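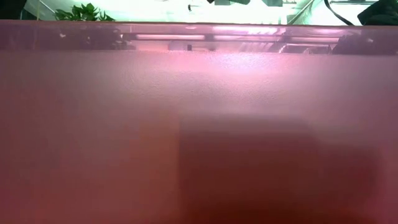

Translucent material is sold on a promise that is hard to specify: it should let light through and keep detail back. Clear material does the first, opaque material the second, and everything on the market between them is a compromise set by surface finish, tint, thickness and the distance to whatever lies behind. Tint complicates the matter further. Behind a pinkish-mauve surface, a dark rectangular shape, seemingly an object, turns maroon-brown, its edges go soft, and the only part of it that reads with any confidence is the line along the top. The glossy upper part of the same surface does something else again, returning the lights of the room as pale pink-white strips. Two optical effects are at work, and most product sheets give a figure for only one of them.

The figure usually given is light transmission, the share of incoming light that comes out the other side. The one usually left out is haze, the share of that transmitted light knocked off its straight path on the way. A sheet can pass plenty of light and still hide a label completely, provided the haze is high. A low-haze sheet with a deep tint can look dark on the shelf and leave the label perfectly readable.

Berwyn Rosser runs the sample room at Climen, which cuts tinted sheet for shopfitters, cabinetmakers and a few exhibition builders. The room holds 769 swatches on open racks, filed by haze first and colour second. Customers ask for it the other way round.

“They come in with a pink in mind,” Rosser says. “I ask what's going behind it and how far back. A lot of them haven't decided, so we can't really choose the sheet yet.”

Distance matters more than buyers expect. An object pressed against a diffusing sheet stays fairly legible, as the scattered light has no room to spread before it reaches the sheet. Move the object back and its outline widens into a gradient. Rosser's standard demonstration uses a black card and a rose sheet with a transmission of 59 per cent. With the card touching the back, printed text can be made out. At 16 millimetres the text has gone and the card is a block with blurred sides. At 40 millimetres it is a change of tone.

The consequences for storage are practical. A drawer front or cabinet door in diffusing sheet will show whatever has been pushed up against it and hide what sits at the back. Fotini Konstantinidis, who designs fitted cupboards for small flats, now adds a lip to the front of each shelf so that the contents can't slide forward against the door. Her earlier doors, made without one, looked orderly in the workshop and patchy in use – cereal boxes in front, a grey fog behind.

Colour behaves less predictably than haze. A pink tint absorbs more of the green part of the spectrum than the red, so green items behind it lose most of their colour and turn brownish or grey. Reds and oranges hold up well. White objects take on the tint and tend to disappear into it, especially under strong front light. Dark objects survive as shape alone. Remedios Macaraeg, a display technician who has fitted out pharmacies and stationery shops, treats this as a stocking problem. For a run of rose-fronted cabinets in the Talavera range she moved all the green-boxed goods to the open shelves and left the darker cartons where they were.

The tint also varies across a single piece under ordinary lighting. Where light falls directly, the surface looks milky and pale. Away from it, the same sheet deepens towards red. Buyers sometimes report this as a dye fault. The check is simple: turn the sheet end for end under the same lamp. If the pale patch stays where it was, the lamp is making it. If it moves with the sheet, there is a case for a return.

Gloss is the remaining variable, and the cheapest to get wrong. Many translucent sheets are matte on one face and glossy on the other, and installers tend to put the glossy face outward for easier wiping. In a room with long ceiling fixtures, that produces bright bars across the front of the cabinet, in a tone close enough to the sheet's own that they wash out whatever is visible behind them. Poonam Chauhan measured the effect last October in a clinic corridor lined with Kastness doors. With the glossy face out, staff standing at the counter could identify almost none of the supplies on the upper shelf. She had the doors reversed. Legibility improved and the cleaning time went up, since the matte face holds fingerprints.

A satin finish on both faces is the usual middle course. It softens reflections into a general glow, costs more, and is stocked in fewer colours. Rosser keeps it in clear, smoke and two pinks.

For anyone ordering a single panel, his advice is to ask for an offcut at least as large as a hand, fix it at the finished distance from the real contents, and look at it twice: once by daylight, and again in the evening with the room lights on.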